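Higher worktables for Gallagher Rooms

1/30/19

The Gallagher Rooms in Trollodley are to get new height-adjustable worktables in the spring, after Kadesdale Council agreed to meet most of the cost. The old tables were bought second-hand from a school and are too low for most adults to work at standing up. They are also a little too high for the chairs.
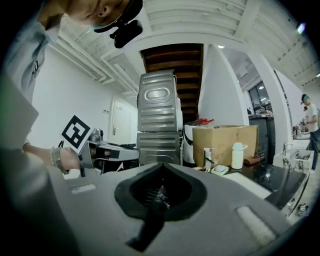

Heads down at close work in Trollodley.

The council's share comes to almost £2000. The remaining £469 will be paid from room hire income. The tables are being supplied by Tikholm, which has fitted out the library and the health centre in the same street, and they will be delivered flat and put together on site.

The rooms are used in the daytime for picture framing, clock repair, pattern cutting and bookbinding, and in the evenings for dressmaking and a model boat club. Users have complained about the tables for years. A letter to the council last August asked for something to be done before the start of the autumn classes, but the money had already been set aside for the roof.

Xiomara Park, who teaches the bookbinding class, said people had been bringing in blocks of wood to raise the table legs. The blocks slipped on the lino and she had asked her students to stop using them.

"I had one gentleman who did all his sewing on the windowsill," she said. "It was the only thing in the building at the right height for him. He's very pleased."

The new tables can be wound up or down with a handle at one end. At their lowest they will suit a wheelchair user, and at their highest a tall person can stand at them with a straight back. There will be five in the main room. The smaller back room will keep its fixed bench, which was put in when the building was a seed merchant's and cannot be moved without taking up part of the floor. 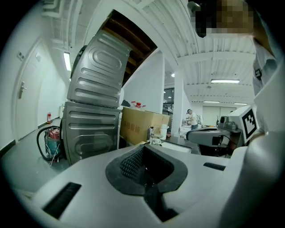
Sore necks were the most common complaint in the letter, ahead of sore backs and poor light. Fotis Triantafyllou, a physiotherapist who runs a clinic at the health centre, was asked by the council to look at how the rooms were used and to give an opinion. He said the height of the table mattered less than how long a person stayed in one position over it. The dark-haired person in our second picture is leaning over in much the way he warned about, and he said that posture did no harm for a few minutes but should not be kept up through a whole class. He suggested that people doing fine work bring it up towards the eyes on a stand or a cushion, and that teachers call a short break every half hour.

His report also asked for better lamps. The council has not agreed to pay for these, though it said the matter could come up again when next year's budget is drawn up. Until then, users may bring their own lamps if they have been checked for electrical safety. The office can arrange the check for a small charge.

There was some discussion at the council meeting about whether the old tables could be altered instead. A local joiner had offered to lengthen the legs for less than half the price of new ones. Members decided against this on the grounds that a fixed height would still be wrong for a good many people, and that several of the tops were split. The old tables will be offered free to allotment holders and other local groups, who will need to collect them.

The main room will be closed for two days while the new tables are put together. Clock repair will move to the back room for that week and pattern cutting will not meet. All the evening groups will run as normal. Hire charges will stay the same until the end of the summer, when they are due to be looked at.

Anyone wanting one of the old tables should leave a name and phone number at the office, which is open from 12 until 4.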